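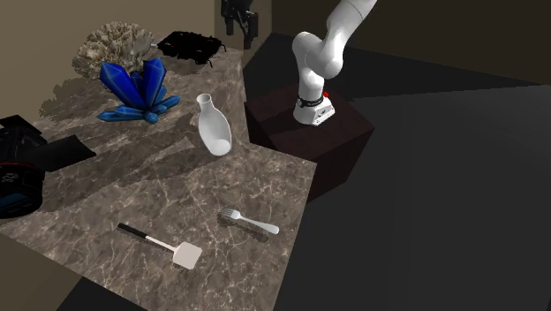

Chapter 4
Stocks and Broths

A stock is water that has taken flavour, colour and gelatin from bones and vegetables. A broth is made mostly from meat and is seasoned for serving. Cooks mix up the two words all the time, and in this book we keep them apart.

Most of the recipes in Chapters 5 and 6 start with one of the three stocks covered here: white chicken stock, brown beef stock and vegetable stock. Vegetable stock is the quickest. Simmer it for 20 minutes and strain it. Beef bones need most of a day.

Nhyira Ansah, who ran the kitchen at the Harndale Hotel, taught her apprentices to start bones in cold water and skim often during the first hour. We use her method in Section 4.1.

Before you begin, review the notes on cooling and storage in Chapter 3.

Key terms: mirepoix, raft, remouillage, skim

4.1 Choosing bones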